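Skimside Docs > Tutorials > Perception and placement

Setting up a taped place target with Datstead

Last updated 2024-11-29 by Rommel Aquino

In this tutorial you set up a fixed place target on a tabletop, teach the planner where it is, and run a pick from a basket to that target. It covers the software side only. You should already have the arm homed and the head camera calibrated. If you have not done the camera calibration, do "Head camera, first run" before you start.

What you need

Datstead installed on the control machine
A head camera that can see the whole work area
A two-finger gripper with a working driver
Dark tape, on a light table
A basket and one soft object to move

Step 1. Put down the marker

Make a square of black tape on the table, within easy reach of the arm. Overlapping strips are fine. The detector looks for a dark blob of the right size with four straight sides, so it does not care about seams between strips. It does care about shiny tape. If you get a bright streak across the marker in the camera view, use a matte tape or move the lamp.

Leave a gap between the marker and the basket that is wider than the open gripper. When they are too close, the basket wall ends up inside the collision margin and the planner will refuse to come straight down.

Step 2. Create the scene file

Make a new file called table.scene in your project folder and put this in it:

surface: table
target: tape_square
container: basket
camera: head
approach: vertical

The names on the right are labels you choose yourself, except for head and vertical. Use the same labels all the way through. A mismatch between the scene file and the task file gives the error "no such target" when you start the task, and it does not tell you which file is wrong.

Step 3. Tune the detector

Start the viewer with:

datstead view --scene table.scene

Press D to turn on the dark mask. The marker should come up as one solid patch. Move the threshold slider until it does. On our table 54 works in daylight and we leave it there. Save the value with S.

Marks on the table will show up in the mask too. Thin curved lines are usually dropped by the size filter. If one of them survives, raise min_area in steps of 30 until it goes away. Do not raise it further than you have to. The gripper covers part of the marker during the approach, and a high min_area makes the detector lose the target as soon as that happens.

Step 4. Freeze the target before the approach

This is the setting people miss. By default the target pose is updated on every camera image. Once the fingers are over the tape, the visible part of the square shrinks and its center appears to move away from the hand. The controller follows it, and you get a slow sideways drift.

Add this line to the scene file:

freeze_target: on_approach

The pose is now held from the moment the hand enters the approach zone. If you move the tape after that point, the arm will not know.

Step 5. Mask out the rest of the view

A head camera sees a lot more than the table. Floor, table legs and pedals can all be dark enough to pass the threshold. Draw a region around the tabletop in the viewer with R, then click its corners. Everything outside the region is ignored by the detector. It is still used for collision checking, so you lose nothing there.

Step 6. Set up the basket

Perforated walls give patchy depth. Nurard, the depth filter that comes with Datstead, can fill the holes if you tell it the container is a box:

container_shape: box
fill_walls: yes

Check the result in the 3D view. The walls should be solid and the opening at the top should be clear. If the top has been closed over as well, lower fill_radius to 4 and reload.

Step 7. Dry run

Run the task with the gripper command turned off:

datstead run place.task --no-grip

Watch the hand go to the hover position over the marker with the fingers spread. It should stop there and wait for you to confirm. Look at the planned path before you press Enter. If the fingers are off to one side of the square, redo the camera calibration and do not correct it with an offset in the task file.

When the hover looks right, run it again without --no-grip.

Common problems

"Target lost" during approach: freeze_target is missing, or min_area is too high.

Planner error 159: the basket is inside the collision margin. Move it away from the marker and reload the scene.

Object detected as the target: a dark pouch in the basket can pass the threshold. Draw the region again so that it leaves the basket out, and let the Tan segmenter find the object by itself.

Next: Recording a place task with foot pedals (planned for December)
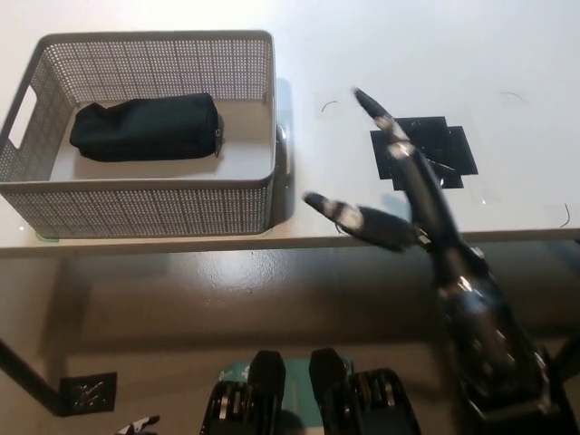

Head camera view with the hand over the tape marker and the pouch in the basket.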